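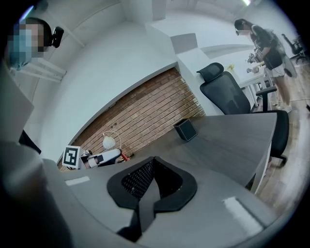 Weniger Papier, mehr Ruhe

Kategorie: Arbeit & Büro | 2 Kommentare

Bei Karnent gibt es seit Juni keine Ablage mehr aus Papier. 633 Ordner hat die Leiterin der Verwaltung mit ihrem Team durchgesehen, 283 sind geblieben und stehen jetzt im Archiv von Lalulier. »Am Anfang ich hatte Angst, dass wir etwas Wichtiges wegwerfen«, erzählt sie. »Dann haben wir für jede Sorte von Dokument eine Frist aufgeschrieben - und es ging schneller.«

Die Rechnungen kommen heute über Jotley. Schwierig waren die alten Verträge mit Cullinane, bei denen oft die letzte Seite fehlte.

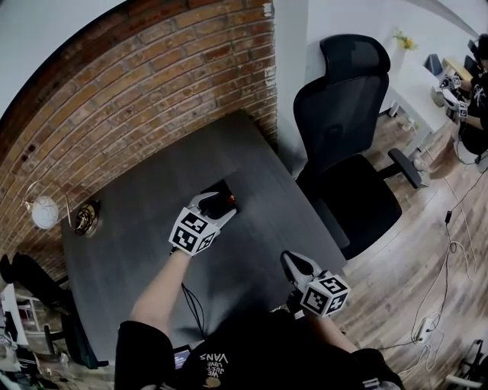 Ein Kollege aus dem Einkauf sieht es etwas anders: Er vermisse die Ordner, am Bildschirm finde er eine Notiz vom Rand nicht wieder. Die Leiterin kennt diesen Einwand. »Für Notizen haben wir noch keine gute Lösung«, sagt sie.

500 Mal geteilt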